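Public Art Notes 3: Siting the Work
By Carleen Kereama
December

Before you sketch anything, walk the site! Go at 9 in the morning and again at dusk – light changes a sculpture more than paint ever will. For the Dunstan trail piece, Urmas Sakalauskas moved his heron ten feet uphill and suddenly people saw it from the bridge.

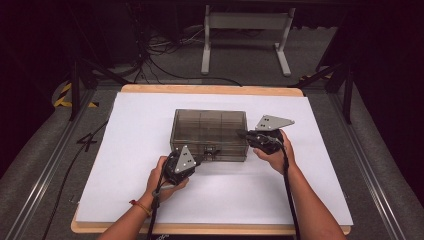
Scale comes next. Outdoors, everything shrinks, so build a cardboard mock-up at full size and have a friend stand beside it. Read the Zusari chapter on footings before we meet, and bring three sites you love.

14 shares | 2 comments

Huia Ruawai: Is the mock-up due too?

Mimoza Kadrić: Loved the heron story!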